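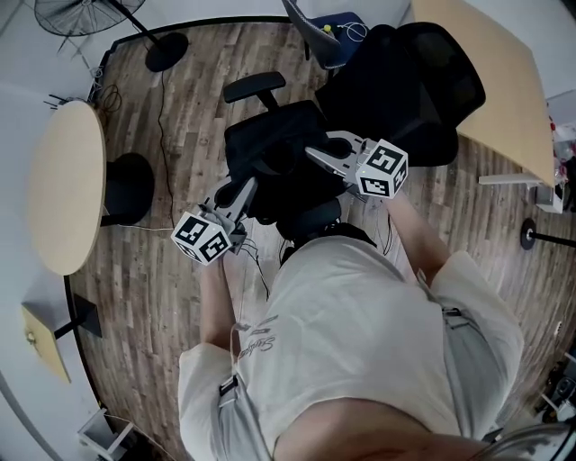

The Raron jaws closed faster, and the Ziris jaws closed softer, and Afaf Semaan had until June to say which was better.

She had worn the harness since eight in the morning. By noon the straps had found the same two spots on her shoulders they found every day. The job was to push a chair up to a desk, let go, step back, pull it out again and turn it to face the wall. Then the same thing over. Colombo wanted 1000 runs on each pair, 2000 in all, before they would sign for either one.

"What are you on?" Octavian asked from the laptop.

"You tell me."

"292."

She reached for the chair again. With the Raron pair she had learned to come in from the side, take hold and wait for the click before pulling. If she pulled early the jaws slipped and the chair stayed put. She pulled early on the next one, and Octavian typed something.

"Did you mark that as a miss?" she said.

"It was a miss."

"It was my miss. It wasn't the gripper's."

"There's only one column."

She let go of the chair and stood there with her arms out. Her hands had begun to feel like the wrong size. The night before, at home, she had reached for a cup and stopped short of it, leaving room for fingers that weren't there. She had told her sister this on the phone and her sister had asked if the job had health insurance.

Gianni De Luca came in at two with the list from Erville. He owned the company, or most of it, and he liked to stand by the door with his coat on.

"They want a number by tonight," he said. "Which one drops less?"

"Ziris," Octavian said. "By 6, at the same point in the count."

"Then it's Ziris."

"I did the Ziris runs first," Afaf said. "In the mornings. I wasn't tired."

Gianni looked at her and then at the chair. "Does that make a difference?"

"I think it makes 6."

Octavian scrolled up, then down. He was a fair man when he had the time for it. "We could switch," he said. "Raron in the morning, Ziris after lunch. Start both counts over."

"How long?"

"Nine days. Ten, with breaks."

"She gets breaks now?"

"She should," Octavian said.

Gianni took out his phone and went into the hall. They could hear him through the wall, being polite to someone. Afaf set the grippers down, slipped the harness off and rubbed her shoulder. The skin was warm under the shirt. She took hold of the chair with her bare hands and pushed it up to the desk. It went easily. She pulled it out and turned it to the wall.

"That doesn't count," Octavian said.

"I know."

She sat down in it. It was a good chair, and in four weeks she had never sat in it. She leaned back until the spring caught her.

Gianni opened the door. "Ten days," he said. "And he wants a second column, for when it's the person. I told him we already had one."

Octavian was already typing. Afaf stayed where she was a little longer, then got up and put her arms through the straps.

"Morning pair or afternoon pair?" she asked.

"It's ten past two," Octavian said. "Ziris."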